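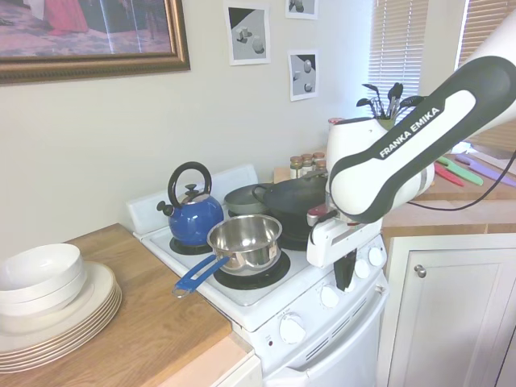

The stove in our practice kitchen, with the arm at the right-hand side.

About Brelix

We write house rules for people who put robot arms into kitchens, and we try to write them so that a cook can read them as easily as an engineer. Kavinda Ekanayake and Aslak Fjeld started Brelix at a borrowed desk one May, and we have grown to a staff of nine, most of us still fond of arguing over a single word well past lunch.

Controls come first in every rulebook we write. The person in charge reads each dial out loud before a run - OFF, LO, HI, whatever is printed there - and a second person says it back.
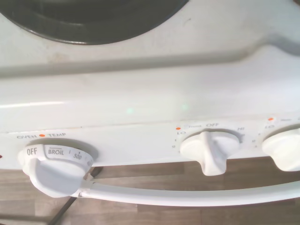

How we write a rule

Every rule starts at the stove and gets tried by two people who had no part in writing it. If they stumble, it goes back to Kavinda (who takes it very well). We also ask that labels be checked from the arm's own view, where a word like BROIL may well be upside down.

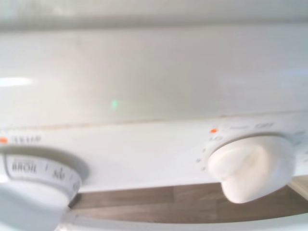
Who we work with

Our Boros handbook is used in teaching kitchens and small labs, and our friends at Eledari help us keep it up to date. We're always glad to have visitors, so do write first and then come and see us!
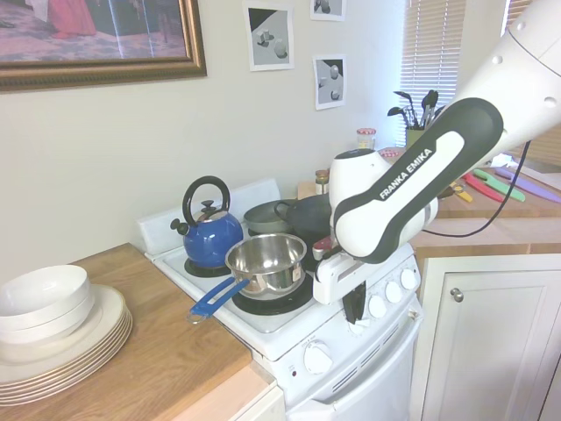 Boros Handbook, page 180

Keep cables where you can see them, know where the handles point, and agree on who calls the stop before anyone begins. The present edition is dated 20/10/2022, and printed copies can be had from our office.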